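Oswood Play Kitchen Set
Data card, revision 2

Summary
Oswood is a collection of 1,316 overhead color images of toy kitchenware and toy food laid out on a white tabletop. It is meant for work on object recognition and table-clearing order. Layouts were planned by Evdokia Spanos and labels checked by Apostolos Balaskas.

Contents
The label list has 16 classes in two groups, tableware and food. Tableware covers plates, bowls, mugs and colanders. Food is toy food only – no real produce was used.
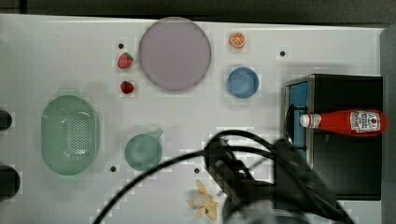 Sample layout: lavender plate, blue bowl, green mug and colander, with toy fruit.

Labeling notes
Fruit is labeled by type, whole or cut. An orange slice is "orange", and a peeled banana is "banana" with the attribute "open". Two strawberries lying close together get separate labels. Holes in the tabletop are background. Appliances go under "other".

Known gaps
Cutlery is missing. Nearly 9 percent of the mug labels lack a handle direction.

Contact
Fotini Karras, Huvulitz
Last updated 7/17/26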